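Wokedeo shoppers get bag fee, and a few surprises

January 2018

Bag fee is in. As of this month anybody checking out at a store inside the Wokedeo shopping district pays 12 cents for each paper bag, and the thin plastic ones are gone from the registers altogether. The change was voted through last May after two long meetings and a lot of mail.

So far, mostly grumbling. A little confusion too. At Ikach, the grocery on the corner by the bus loop, the sign on the door says 10 cents, left over from an earlier draft of the rule. Manager says a new one is at the printer.

"People are fine once they've been told," said Cadi Edwards, who runs the front end there. "It's the first trip that gets them. They've got a full belt and no bag and there's a line behind them."

Edwards said the store sold 131 cloth bags the first weekend. Usual number for a whole month is 40. More on order, delivery date not set.

Who pays, who doesn't: Shoppers using food assistance are exempt, so are pharmacies for anything handed over at the perscription counter. Produce bags and the bags meat goes in are still free. Restaurants are out of it for now, takeout included, though the district says it will look at that again in the fall.

In all 56 businesses are covered. Aebischer, the hardware store, got rid of bags back in the fall and puts small stuff in leftover shipping boxes. Customers can take as many boxes as they want. The Nikuvden bakery is keeping its wax paper sleeves, which don't count as bags under the rule, but a paper bag for a dozen rolls does.

Notburga Hauser owns the bakery and spoke against the fee at both meetings. Hasn't changed her mind.

"I sell a roll for 80 cents. Now the person pays 12 more to carry it," she said. "I'm going to hear about that all day long and I already do."

She has asked for small food shops to be let off the fee on orders under five dollars. The request is on the agenda for the next district meeting, 7 p.m. in the library basement, side entrance.

Stores keep the money. They have to show the fee as it's own line on the receipt and hold on to records for three years. First violation is a written warning, fines after that.

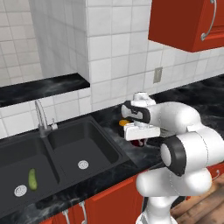
Can shoppers bring their own plastic bags from home?
Any clean bag is allowed, plastic included, and there is no charge for using it. Cashiers can turn away one that is torn or dirty.

Questions and complaints go to the district office, second floor over the post office, open mornings. The full list of covered stores is posted by the stairs.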